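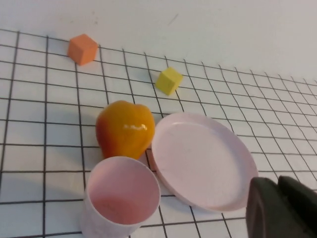
Home Blog Allotment Recipes Contact

Search this blog...

2 min read

I have finally got the hang of peppers! After three summers of sad little green things that dropped off before they were any use to anyone, I had a proper crop last year, and I'm already itching to start again. It's only January but the seed tin is out on the kitchen floor and I've been through it twice.

The big change was starting early. I used to sow in spring along with everything else, and by the time the plants were a decent size the light was going and I'd be standing in the greenhouse in a coat, willing them to turn. Last year I sowed 40 seeds at the end of January, on the windowsill over the radiator, and most of them came up (I gave a tray to Njoroge Magesa two plots down, who has since grown bigger ones than mine, the cheek of it).

The variety I loved best was Gronudel -- a blocky sweet one, slow to colour but worth the wait, and so good roasted with a bit of garlic and eaten on toast. Kerkia was earlier and gave me more fruit, though the skins are a bit tough. I won't bother with Were again. Lovely leaves, hardly any peppers.

Kipchumba Rashidi at the Zondside seed swap told me to pinch out the very first flower, which felt like a terrible thing to do to a plant I'd been fussing over for months. I did it on 6 of them and left the rest alone, and the pinched ones were bushier by July. I'll do the lot this time.

Feeding: tomato food, once a week, from the first tiny fruits onwards. Watering: in the morning if I remember, in the evening if I don't.

Next job is washing all the pots, and I still need to find the lid for the big propagator. I think it's behind the bikes. If you've grown a good long pointy red one outdoors, please tell me what it was -- I've got room for one more sort and I can't decide!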